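Fares, berths and luggage allowances below apply to the Cetska canal boat program from 24th June.

## Booking and payment

**How long is the route?**
The full route from Beltville to Bida is 337 km and has 60 locks. One-way hires cover the whole distance. Return hires turn at the Tsuji basin.

**What does a week cost?**
The base rate is $1,126 for seven nights, per boat. Fuel is metered and charged on return. Mooring fees at Bida are not included.

**Can I pay by cheque?**
Yes, if it clears before the balance date. Otherwise use a bank transfer or credit card.
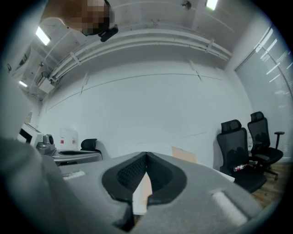 **When is the balance due?**
Sixty days before departure. Bookings made inside that period are payable in full. Unpaid berths are released without further notice.

## On board

**Do I need a licence?**
No. The boats are governed to 7 km/h. The skipper must be 21 or over and must complete the handover at Beltville, which takes two hours.

**Are life jackets supplied?**
Yes, in adult and child sizes. Enter children's weights in kilograms on the booking form.

**Can we travel after dark?**
No. Locks close at 6 pm, or 5 pm from the start of September. Moor at a marked site before closing time.

**Are dogs allowed?**
Two per boat. A cleaning charge applies. Dogs are not permitted in the Tsuji amenities block.

**Where do we leave the car?**
In the gravel lot behind the Beltville wharf. Trailers require a separate permit. One-way hirers return by coach; see the Cetska transfer timetable.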